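Palwood is a small company for home textiles and bedroom care. We began with bedding only, and today we also fold, mend and store what our customers bring to us.

Our practice room is furnished as a simple bedroom, and the bed is made up in bright pink plush.

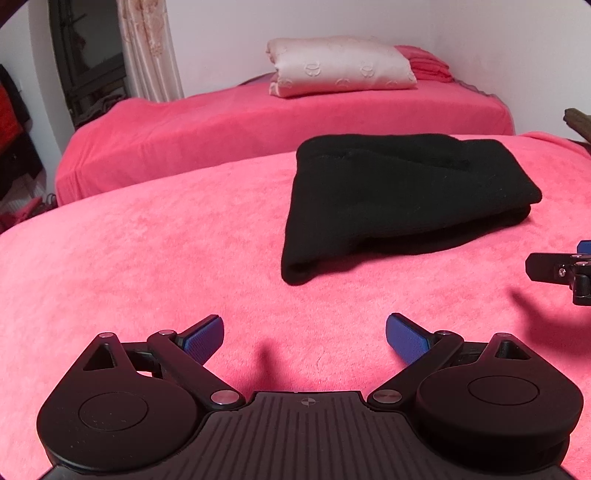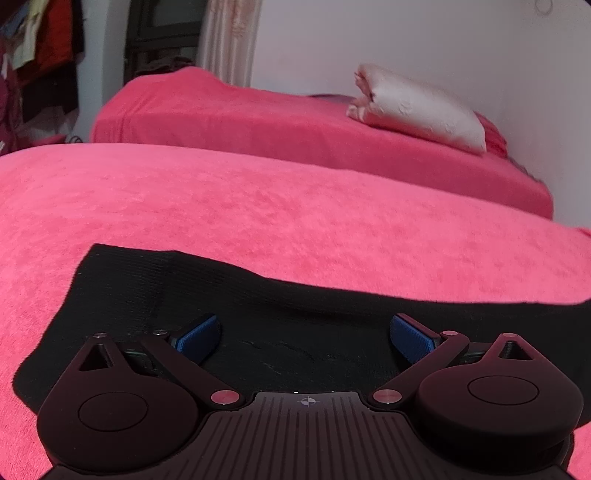

## What we do

We have 195 regular households and five people in the team. Most of the work is with soft things: fuzzy sheets, blankets, knitted pieces. Plush we shake out and smooth by hand in one direction. Knitted clothes are always laid flat on the bed before folding, and we do not hang them.

## Where we are

You find us in the Furia building, on the same floor as Görtz. The entrance is from the courtyard. Mending is made together with our partner Manetti, and it needs normally one week more.

In April we are closed for stocktaking, but bedding can be left at the entrance desk. Please write your name and telephone number on the bag.

Page last changed: 01/03/2019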